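플랄티바우 소품·작업대 정리 회의록

일시: 2018년 6월 14일 14:00~15:10
장소: 플랄티바우 2층 회의실
참석: 호르텐시아 레타말(주재), 쿠람 카즈미, 다니시 쿠레시, 사키브 라나(기록)
불참: 아딜 오라크자이(서면 의견 제출)
배포: 참석자 전원, 피르자다 구매 담당

1. 전회 의사록 확인
전회 의사록은 수정 1건 후 승인함. 3항의 "조화 구매처"를 타크스카에서 플리르키아로 정정. 금액 변동 없음.

2. 작업대 물품 배치
2.1 카즈미가 갈색 작업대의 물품 배치 현황을 보고함. 대상 품목은 붉은 장미 조화 다발, 흰색 철제 식기 건조대, 컵, 파란색 양장본, 검은색 원통형 물품, 식기 트레이임.
2.2 오라크자이 서면 의견: 품목별 정위치가 문서로 정해져 있지 않아 정리 담당이 바뀔 때마다 배치가 달라짐. 정위치 도면을 작성하고 작업대 옆에 비치할 것을 요청.
2.3 쿠레시는 도면에 치수까지 기입하는 것은 과하다는 의견. 기준 변(흰색 타공 금속 띠가 있는 쪽)에서 본 순서만 표기하는 안을 제시함. 레타말 동의.
2.4 검은색 원통형 물품의 명칭이 물품 대장과 구두 호칭에서 서로 다름. 대장 명칭 확정 전까지 "원통(흑)"으로 표기하기로 함. 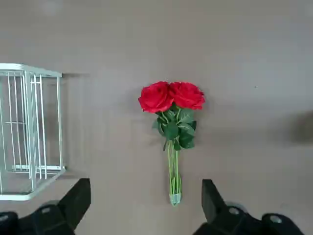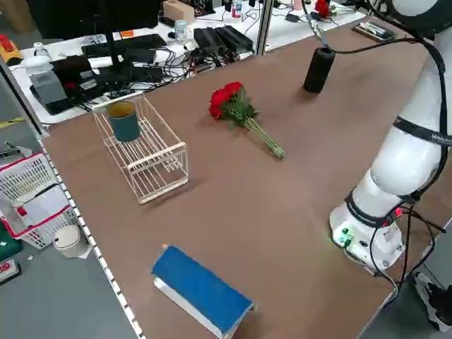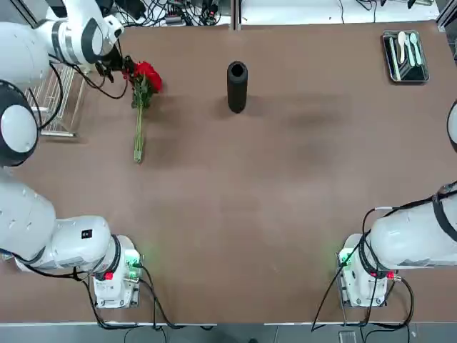
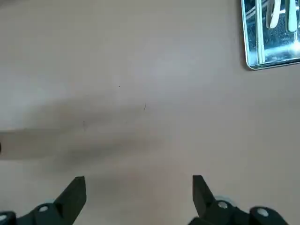
3. 조화 다발 관리
3.1 장미 조화는 꽃송이, 잎, 줄기를 한 묶음으로 취급하며 대장에는 1점으로 등재함. 낱송이 분리 금지.
3.2 카즈미 보고: 잎 가장자리에 먼지가 쌓이기 쉬움. 마른 솔로 청소하고 물세척은 하지 않음. 플리르키아 취급 안내문에도 염료 번짐에 관한 주의가 있음.
3.3 보관 시 다발을 눕혀 두고 위에 다른 물품을 올리지 않음. 식기 건조대 안에 세워 보관하자는 안(쿠레시)은 꽃잎 눌림 우려로 채택하지 않음.
3.4 예비 다발 단가는 3,050루피. 예비분 1점 구매 승인. 구매 요청서는 라나가 작성.

4. 식기 건조대, 컵, 트레이
4.1 건조대는 작업대 변과 평행으로 놓는 것을 정위치로 함. 비스듬히 놓인 경우 정리 시 바로잡을 것.
4.2 컵은 청록색 컵을 기준품으로 등재. 건조대 안쪽 끝에 세워 두는 현행 방식을 유지함.
4.3 금속 트레이는 광택면에 얼룩이 남기 쉬우므로 극세사 천으로 닦음. 연마제 사용 금지. 극세사 천은 50매 묶음 단가 900루피로 발주.
4.4 트레이에 담는 식기의 품목은 이번 회의에서 확정하지 못함. 레타말이 목록 초안을 작성하여 회람하기로 함.

5. 뒤쪽 책상 및 바닥 공간
5.1 뒤쪽 흰색 책상 위의 검은색 케이블이 엉켜 있음. 벨크로 타이로 묶고 양 끝에 용도 라벨 부착. 전원 어댑터에도 동일 번호를 부착함.
5.2 책상 위 골판지 상자는 내용물 확인 후 존치 여부를 결정. 확인 담당 쿠레시.
5.3 작은 유리병은 내용물 표시를 확인하고, 표시가 없으면 별도 보관함으로 이동.
5.4 바닥의 빨래 바구니(흰색, 붉은 테두리), 쇼핑 바구니, 소형 휴지통은 통로를 침범하지 않는 위치로 한정. 바닥 표시 테이프 폭은 13mm로 통일함.
5.5 책은 작업대에 둘 때 대장 번호 라벨을 뒤표지 안쪽에 부착. 책등에는 부착하지 않음.

6. 결정 및 조치 사항
6.1 정위치 도면 초안 작성: 카즈미
6.2 물품 대장 명칭 정정(2.4항 포함): 라나
6.3 조화 예비분 및 극세사 천 구매 요청: 라나. 접수처는 피르자다 구매 담당
6.4 식기 목록 초안 회람: 레타말
6.5 케이블 묶음, 라벨 부착, 상자 및 유리병 확인: 쿠레시
6.6 바닥 표시 테이프 시공: 오라크자이(본인 확인 필요)

7. 기타
7.1 카즈미가 작업대 상판 색과 트레이 받침 색의 통일을 제안함. 예산 항목이 없어 보류.
7.2 물품 대장 전체 실사는 10월로 예정. 실사 양식은 기존 양식을 그대로 사용함.
7.3 차기 회의 일정은 도면 초안 회람 후 메일로 통지.

기록: 사키브 라나
확인: 호르텐시아 레타말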